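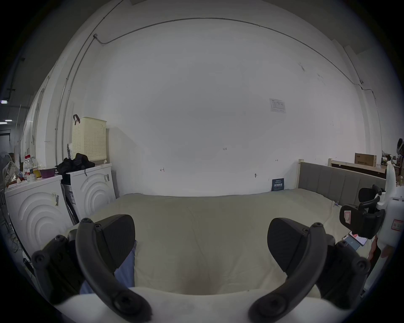
La préparation du poste prend plus de temps que l'enregistrement, et c'est là que se jouent la plupart des rejets. Cette page reprend les règles appliquées chez Juvent pour les tâches de manipulation de textile sur un lit, avec deux pinces tenues à la main. Elle remplace la fiche de juillet. Avant de commencer, on fait le tour de la pièce et on retire du lit tout ce qui ne fait pas partie de la tâche. Les deux smartphones posés au bord du lit, près de la chaise noire, sont l'exemple courant : un écran allumé attire l'œil sur l'image et peut afficher des données personnelles. Les marques au mur et la feuille scotchée restent en place.

À qui s'adresse cette page

Aux opérateurs qui ont déjà suivi la prise en main des pinces et à la personne qui valide les lots. Les réglages du logiciel Mirkevitz sont traités dans une page séparée, de même que le transfert des fichiers.

1. Préparer le lit

Tendre le drap ou la housse à la main, sans chercher un résultat parfait. De légers plis sont acceptés. Un drap qui glisse pendant la prise ne l'est pas : vérifier qu'il tient aux coins en tirant une fois dessus avant de commencer.

Changer de couleur de drap entre deux lots, jamais au milieu d'un lot. Noter la couleur dans le champ « support » avec le vocabulaire de la liste (crème, vert, gris, bleu, autre). Ne pas écrire « beige clair » un jour et « crème » le lendemain. Sur le site de Krūmiņa, 214 épisodes ont dû être réétiquetés pour cette seule raison.

La tête de lit fait partie du décor et ne se déplace pas. Si le lit a bougé pendant le ménage, le remettre en place et refaire le calibrage de départ.

2. Respecter les repères

Les repères tracés au mur ne doivent être ni effacés, ni repassés, ni complétés. Si l'un d'eux devient illisible, le signaler au responsable de salle, qui le refera après mesure. Il est interdit d'ajouter une marque personnelle, même au crayon.

Les étiquettes collées sur le matériel suivent la même règle. Une étiquette qui se décolle est remise à plat ou remplacée à l'identique. On ne la recouvre pas avec du ruban adhésif, le reflet gêne la lecture.

3. Contrôler les pinces

Le contrôle se fait à chaque prise de poste et après chaque pause de plus de quinze minutes.

Vérifier l'état des voyants sur les deux pinces. Si l'une des deux affiche un état différent de l'autre, ne pas démarrer.
Ouvrir et fermer les mâchoires trois fois, à vide, sans forcer en fin de course.
Passer un doigt sur les surfaces de serrage pour enlever les peluches. Le coton en laisse beaucoup.
Regarder les vis apparentes. Une vis qui dépasse se resserre à l'atelier, pas au poste.
Tenir les deux pinces devant soi au-dessus du lit, mâchoires ouvertes, et attendre la confirmation du logiciel.
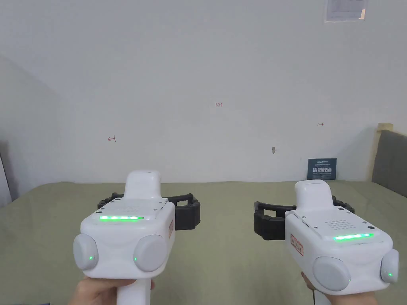 La confirmation arrive normalement en deux ou trois secondes. Au-delà de dix secondes, reposer les pinces, relancer la session et recommencer le contrôle depuis le début. Ne pas sauter l'ouverture à vide sous prétexte qu'elle vient d'être faite : le fichier de session doit contenir les trois cycles, et le validateur les cherche.

4. Tenir les pinces pendant la prise

Les deux mains restent sur les poignées du début à la fin de l'épisode. Si une main doit lâcher, pour se gratter le nez ou retenir le tissu, l'épisode est perdu. On l'arrête, on le marque « interrompu » et on repart de la position initiale.

Garder les poignets souples et les coudes près du corps. Les gestes trop rapides rendent les images floues et la trajectoire difficile à exploiter. La consigne donnée par Ivan Holovko en formation est de travailler à la vitesse à laquelle on plierait du linge en parlant à quelqu'un. Elle suffit dans la majorité des cas.

Les doigts ne passent pas entre les mâchoires, y compris moteur coupé. Les bagues et les bracelets sont retirés avant la session. Les manches longues sont remontées au-dessus du poignet.

5. Saisir et tendre un tissu

Approcher les deux pinces en même temps si la tâche est bimanuelle. Une saisie en deux temps est un autre type de tâche, avec un autre code.

Prendre le tissu près de son extrémité, avec assez de matière entre les mâchoires pour qu'il ne s'échappe pas. Soulever, écarter les mains, s'arrêter dès que le tissu se soutient entre les deux points. Un léger creux au milieu est normal. Il ne faut pas chercher à tendre à fond : l'effort se reporte sur les mâchoires et les coutures cèdent avant le reste.

Un tissu torsadé ou qui fait un paquet au milieu n'est pas un motif d'arrêt. On continue, on le démêle si la consigne le prévoit, sinon on le repose tel quel. Les épisodes trop propres sont peu utiles à l'entraînement. Dans le dernier lot Drekent, sur 3032 épisodes livrés, 881 comportaient un tissu vrillé au moment de la saisie et ils ont tous été conservés.
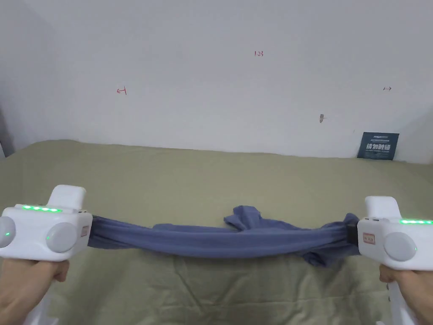 6. Terminer l'épisode

Reposer le tissu sur le lit avant d'ouvrir les mâchoires. Ne pas le laisser tomber d'en haut, sauf consigne contraire.
Écarter les pinces jusqu'à ce qu'elles ne touchent plus rien.
Rester immobile deux secondes, puis valider.
Remettre le tissu dans son état de départ à la main, hors enregistrement.

7. Motifs de rejet

Un épisode est rejeté si :

une personne autre que l'opérateur entre dans le champ ;
un écran lisible se trouve sur le lit ou à côté ;
une main quitte la poignée ;
le support ne correspond pas à la fiche ;
les cycles à vide manquent en début de session.

Un tissu échappé n'entraîne pas de rejet si l'opérateur le reprend sans aide. Mettre le code « reprise » et laisser l'épisode dans le lot.

8. Pauses et fin de poste

Une pause de dix minutes toutes les cinquante minutes. Les pinces pèsent peu au début et beaucoup en fin de matinée, et la qualité baisse avant que l'opérateur ne s'en rende compte. Les pinces se posent à plat, mâchoires ouvertes, jamais en équilibre sur la poignée.

En fin de poste, remplir le cahier de salle : nombre d'épisodes, nombre d'interruptions, couleur du support, incidents. Les lots de plus de 488 épisodes sont coupés en deux avant l'envoi, l'outil de validation ne les ouvre pas au-delà.

Les demandes de modification de cette page sont à adresser à Rimantas Sproģis, avec le numéro de la section concernée.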